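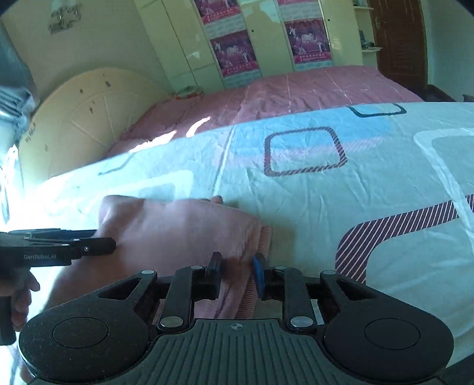 # Okwood clothing exchange moves to Studwood Hall

The winter clothing exchange in Okwood will reopen Thursday in a new home. Studwood Hall, on Rengifo Street, takes over from the old library annex, which closed for roof repairs in January.

Doors open at 3 p.m. Entry is free, and visitors do not have to bring clothes to take some home. Each household may leave with up to 16 items.

The last exchange at the annex drew 79 households, the most since the event began. Lines reached the parking lot, and several people left before getting in. The new hall has a wider entrance and a separate side door for drop-offs - a change regular visitors had asked for.

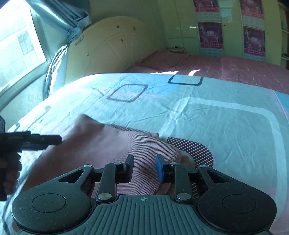

*Okwood clothing exchange: pink fabric laid out on a bed.*

Clothes should be clean and dry, with working zippers and no missing buttons. Coats, school clothes and warm socks are needed most. The exchange will not take pillows, used underwear or single shoes. Anything left over at closing goes to the Vilutari thrift store, which sells it to help pay for the hall.
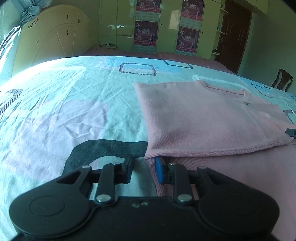
Knitwear will have its own tables this time, after complaints that sweaters were stretching on the hangers. Organizers ask people to fold knits at home and pack them flat in a bag or box. A knitted sweater like the pale pink one, only partly folded on the bed, needs its folds finished before it goes in the bag. Heavy cardigans can be laid on top.

Parking is free behind the hall, and the number 6 bus stops across the street. Drop-offs start at noon. The side door closes when the exchange opens, and bags may not be left outside overnight.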